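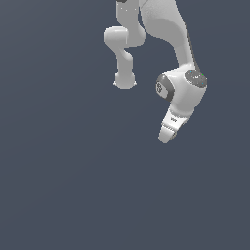 4. Lost, Borrowed, and Disputed Balls

4.1 The problem of ownership

The early minute books of the Skevora and District League devote little space to soccer. Match results are entered in one line, often in pencil, and in two seasons they are missing altogether. The ball, on the other hand, is discussed at length. Who bought it, who last had it, who let it go over the mill wall, and who would be paying for the next one are questions that fill page after page in the secretary's best handwriting. Earlier historians of the league, who were looking for goals, found these passages tedious and skipped them. We have read them all, and can confirm that they are tedious.

They are also the best evidence we have for how a small amateur league thought about shared property. The collection at Mitum holds 3890 items of league correspondence, of which the greater part concerns equipment in one way or another. Rimkutė's catalog sorts these under "Miscellaneous," a heading that has done a good deal to protect them from readers.

The first rule on the subject dates from 1890. It states that the home club "shall find a ball." The verb caused trouble almost at once. The Mitum club took it in the sense of "provide," as the drafters surely meant. Skevora Wanderers preferred the literal reading, and seem to have found theirs in other clubs' equipment sheds. The league's reply to the first complaint is polite. Its reply to the fourth is short enough to quote in full: "Buy one."

4.2 Marking and its limits

By the following season the clubs had begun to mark what they owned. Initials in ink were tried first and wore off, or were said to have worn off. Branding with a hot iron was proposed by a blacksmith who played left back for Skorkis and who offered a fair price. A trial was held and the minutes do not record the result, though they do record the purchase of a replacement ball.

Painted bands came next and lasted longest. Each club was assigned a color, after a discussion that ran through most of October and in which red was claimed by five of the nine member clubs. The secretary settled it by drawing lots. Purple went to Mitum, whose delegate asked that his objection be noted. It was noted, and then noted again at his request in the next set of minutes, with the spelling of his name corrected.

A band had practical advantages over initials. It could be seen from across a field, which meant that a borrowed ball could be recognized while it was still in play. Several letters describe games stopped for exactly this purpose. In one, the visiting captain picked up the ball in midfield, announced that it was his, and went home with it. The referee awarded a free kick but had nothing to take it with.
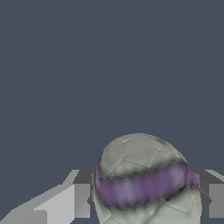

Figure 2. Computer rendering of a panel-patterned ball with a broad purple band. 

No marked ball from the period has come down to us. Ondieki's survey of club cupboards and attics turned up one bladder, a lace, and a quantity of whistles, and none of the three can be dated with confidence. What we know about the bands comes from written sources, and these disagree about the width. The league specified "a hand." Clubs with large-handed members appear to have been generous, and there is a bad-tempered exchange over whether a very wide band should be regarded as a marking or as a new ball.

4.3 The loan book

The loan book, opened a year after the bands, was supposed to put an end to the arguments. Any club lending a ball was to enter the date, the borrower, and the condition of the ball on leaving. The condition column is the most revealing part of the document. Lenders describe every ball as "good" or "very good." Borrowers, signing on return, describe the same balls as "poor when received." If the entries are taken at face value, the leather of the district deteriorated sharply each time it was handed across a table and recovered overnight.

We read these entries as bargaining positions. A lender who wrote "good" was reserving the right to claim for damage, and a borrower who wrote "poor" was declining in advance to pay. Both sides knew this, and the sums at stake were small. Around a third of the loans nevertheless ended in a written complaint, and the clubs that complained most about one another also lent to one another most often. Skorkis and Mitum exchanged balls all through the life of the book while describing each other in terms the secretary twice declined to copy out.

This pattern is hard to square with the view that informal lending depends on goodwill. The clubs showed very little goodwill in writing. They did have a fixture list, and a club that refused to lend in one month would be playing away to the same neighbors in the next — with whatever ball those neighbors chose to find. We return to the fixture list in Section 5, where the dates of loans are compared with the order of matches.

A note on sources. The loan book was consulted in the transcription made by Salim Ondieki and completed in April 2021. The original is missing its back cover and the last few leaves. A slip inside the front records that it was lent to Skorkis, condition good.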